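Can it put the dishes away yet?

A short answer for those of you who asked after the July issue: sometimes, in a practice house, if the cupboard is where it was last time. A longer answer follows, and I'm happier about it than that first line makes me sound!

The Sastine group in Temberg has been running household chores in simulation all summer, and they let me sit in on a couple of afternoons. The whole thing is a house inside a computer. There's a robot with a white body and two arms, there are rooms, there's furniture, and there's a list of 13 chores that a ten-year-old would complain about and then do in half an hour. Pick up the thing on the floor. Open the cabinet. Put the towel back. Carry something from one room to the next without hitting the door frame.

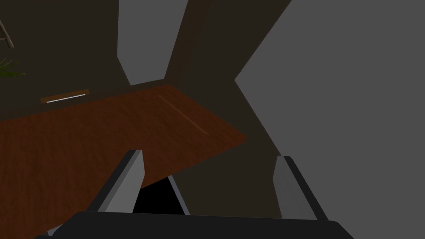 I went in expecting the arms to be the hard part, and I came out thinking mostly about the seeing. When a hand gets close enough to a table to pick something up, the table turns into a wall of brown and the hand hides half of what it's after. You and I deal with this all day without noticing, because our fingertips take over (try finding your keys in a coat pocket and you'll see how little your eyes have to do with it). The Bangash software they use for planning has no fingertips to speak of. It works from views and joint positions, and when the view gets poor it has to remember what it saw a second ago and trust that nothing has moved. Watching it do that well is a real thrill. Watching it do that badly is a lot like watching me thread a needle.

Cabinets and drawers are where it gets interesting for me. Reaching out over an open table is one kind of job, and reaching into a box with sides is another one entirely, with every wrist angle you might like already taken by a piece of wood. Add one object in the way and the choices get very thin.

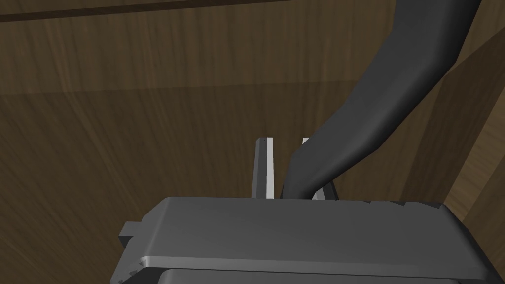 Working room is tight inside a wooden enclosure. Rendered view from the Sastine house.

They ran the cabinet chore 2000 times over the season. You can't do that with a real cabinet, or you can, but you'd be buying hinges by the crate. The early runs were a mess and the later ones were much better, and what I liked was how the improvement showed up. The arm didn't get faster. It got more willing to back out and start over from a different angle, which anyone who has ever tried to get a roasting pan out from under three other pans will recognize as the whole skill.

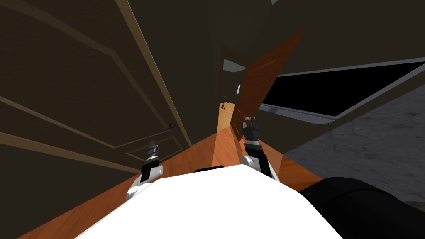 Moving from room to room deserves more attention than it gets. A chore list treats "take this to the other room" as one line, and it's easily four jobs. The robot has to find the way through, get the door out of the way, keep both hands from clipping anything, and still know where it was headed when it comes out the other side. The door with the raised panels has a small round knob, the kind I have all over my own house, and I'd never thought of it as difficult until I tried to work out how I'd turn one with two stiff fingers. (A lever handle you can just push down on. I'm now noticing handles everywhere I go.) Then there's the floor, bare wood in one part and gray speckled carpet in another, and a real machine on real wheels would care about that line a good deal more than a simulated one does.

That brings me to the big question, which is how much of this carries over. They've started checking with a Prullier hand on a bench: 80 runs so far, picking up and setting down, nothing fancier. The grasps that were solid in the simulation mostly held up. Soft things didn't. Cloth is still a headache in both places, and anything with water involved hasn't been tried outside the computer at all. 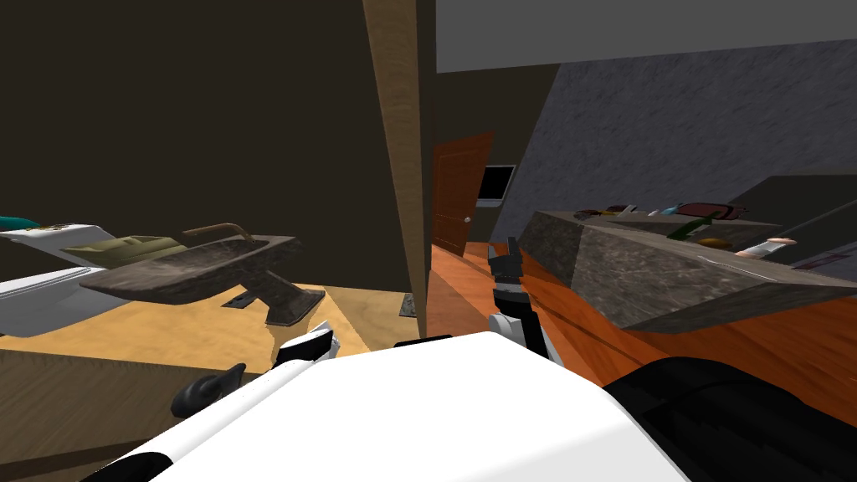
Hannelore Heitmann wrote in after reading a draft of this to say I'm being too kind, and that a chore isn't finished until somebody would be willing to leave the room while it's being done. By that measure, she says, the washing machine is still the best household robot ever built and everything since has been a hobby. She'd also like to know who cleans up after a failed run. Fair points, all of them, and I've been chewing on the leaving-the-room one for days.

I'd put it a little differently. Picking up one hard object from a clear surface: yes, I think we're there, or close enough that I'd stay and watch with a cup of coffee. Getting something out of a crowded cabinet: getting good, still slow. Wiping down a sink, folding a towel, sorting a counter full of bottles and odds and ends: not yet, and I wouldn't believe anyone who gave me a date. For shop floors the list comes out kinder, with the same parts in the same bins every morning, and a few of you have already told me about machines doing that kind of work near you. Please send more of those!

The next batch of runs starts on 16th October, with the towel chore up first. I've asked to be there for it, and if any of you have a question you'd like me to take along, reply to this newsletter before then and I'll put it to the group.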